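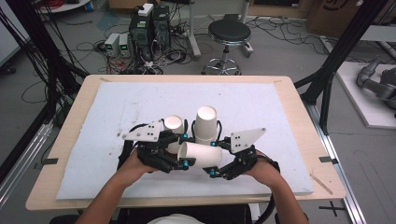

Opinion | Film

Clerkinham's only cinema has 173 seats, and on a wet evening in April I counted myself lucky to get one for Drodmont. It is a small film about a ferry crew, made without a star, and it was gone after four showings. The sequel to Tindolik took its screen and stayed all summer.

I don't blame the cinema. It has bills to pay, and the distributor sets the terms – two clear weeks or no film at all. 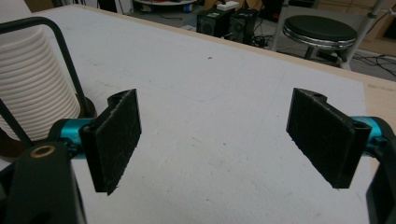 Those terms suit a chain with 2000 seats under one roof. They don't suit a single screen in a market town. Let places like ours show a big release in the evenings and something else at teatime. Addo ran that way for a month and still sold 400 tickets here. I would like to see it tried again this winter.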